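Uvano tabletop set, readme

Small everyday stuff on tables, for sorting and put-away work. 86 clips, 23 kinds of item, collected at the Jurham and Arkov rooms in April. Phone cases, mostly, then chargers, card sleeves, coin trays, keyrings. Full list in items.txt (spelling is a mess, fix pending).

Tables: white top at Jurham, gray at Arkov. Jurham clips have a black phone case in a lot of them, lying flat. Black on white so easy to find, but shadows on the table get labeled as items now and then. If you see a "case" with no edges, thats a shadow. Drop it.

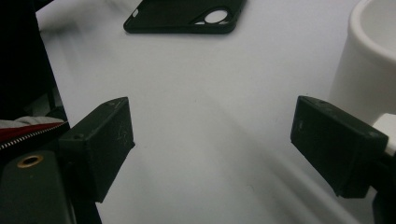
Labels are one line per item: name, color, lying or standing. "Case" means an empty phone case, never a phone. Dogbe did the first labeling pass and used "cover" for the same thing, we merged those. Might of missed a few.

Known problems
- 4 clips have no labels at all
- 2 clips are duplicates, names end in _b
- glossy items at Arkov often tagged white, check by hand
- coin trays only from one side

Splits are by room. Don't mix them before you train or the numbers look too good.

Next version: more cables, less cases.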